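Most advice on building a pair of small arms starts with the servos. Torque, backlash, price per joint. I think the order is wrong. A builder with 9 weekends and a fixed budget should settle the table first, then the cables, then the bin the work happens in, and buy motors with what is left.

My own pair shares one black rail on a wooden tabletop. The cable on each arm is clipped along the white links and left slack at the joints. I clipped the first version tight because it looked better. At full wrist rotation a tight cable becomes a spring, and the position error follows it. A loose loop at the elbow costs nothing except that it will eventually lie across whatever is on the table.
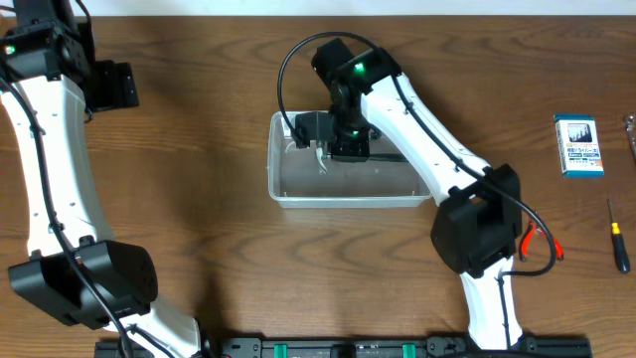
## The rail comes first

Two arms on two separate bases are two robots. Any shift between them has to be measured again, and at home no one measures it again. On a common rail the spacing is set once and stays set. Mine went through three layouts before I accepted that the bases should sit far enough apart for both grippers to reach the middle without the elbows meeting.

The Orkton forum recommends bolting through the table. I disagree for a home build. A clamped rail can be moved, and a table with holes in it can't be turned back into a table. What matters is a repeatable position, and a pencil mark gives that to within a millimeter.

The clear bin is the other half of the fixture. It gives the task a boundary — an object goes in or it does not — and a dropped part stays where an arm can reach it. The drawback is that a transparent wall is hard for a camera to find. I put up with that, and approach the rim slowly.
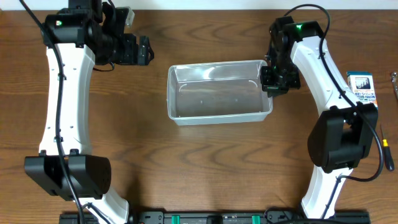 *By Heather Ritchie*
*Workix shared workshop notes, May*

My second complaint is about wrist cameras. They are sold as the fix for everything the head camera misses. Mounted close to the fingers, they see the fingers, a patch of table, and whatever the light does to that patch. Wood grain supplies plenty of texture, none of it useful for grasping. Glare between the fingertips removes even that. I spent almost 60 minutes tuning exposure before moving a lamp, and the lamp did more.

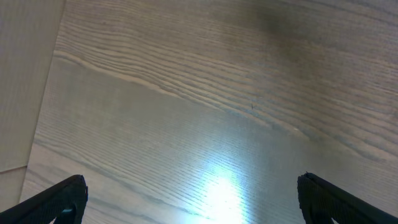
## What to practice on

Foam cubes are poor test objects. They forgive bad alignment and tell you nothing about weight. Hand tools are better. Pliers have two grips, a pivot, and a center of mass well away from where a gripper wants to close. Retail packaging is worse again: a blister pack is wide, flat and stiff along the card, and it slides before it lifts.

I logged 165 attempts on mixed objects with the Pluva control scripts, and 118 were usable. The failures came mostly from approach angle. Stronger servos would have pushed in the wrong direction with more confidence. 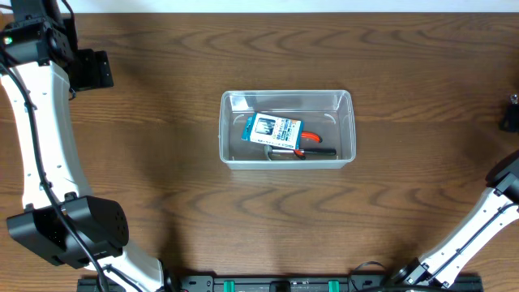 **OPINION / HOME BUILDS**

The usual objection is that cheap motors limit everything downstream. They do, eventually. I ran the same routine on a borrowed Barbu servo set with a higher torque rating, and the gain was smaller than the gain from rerouting one cable. Until the rail, the cable path and the lighting are fixed, a better motor can't be evaluated at all. Fix those, log a batch, and read the failures before ordering parts.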